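Section 6. Night run on the path (Dandar rover, student version)

Do this section only after your team has passed the daylight run in Section 5. The Hirolwood club requires two people for every night run: one driver and one walker.

6.1 Before you go out

1. Charge the battery fully. Do not start with a battery that was used in the afternoon.
2. Tighten the lamp bracket with the 11 mm wrench.
3. Start the Vrabec program on the laptop and open profile 1104. Profile 1148 is for daylight and makes the camera too slow to react.
4. Set the lamp level to 195 and save.

CAUTION: Do not look into the lamp when it is on. Put the rover on the ground first, then switch on.

6.2 First meters

5. Place the rover on the path, facing straight ahead, and wait until the status light stops blinking.
6. Drive forward at slow speed. The walker stays beside the rover, with one hand near the stop button.
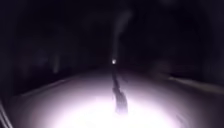 7. After the first straight part, stop and save the log. Give it the name of your team and the word "night".
8. If the log is empty, check the memory card and repeat from step 5.

Note: Fast turning makes the camera picture smeared. Turn in small steps and let the rover stand still a moment between them.

6.3 Adjusting the lamp and the edge setting
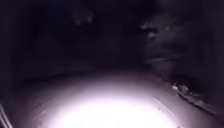
The edge setting tells the rover how much distance it must keep from the border of the path. Start with the value from your Clovwood worksheet and change it by one each time. With the light washed out to almost white at the bottom center, and the raised edge on the right only a darker band, tilt the lamp up one notch before you change any number. Then drive the same part again and compare the two logs.

9. Write the final values in the team notebook.
10. Switch off the lamp, then the motors, then the main switch.

CAUTION: The lamp housing stays hot after use. Wait before you put the rover in its bag.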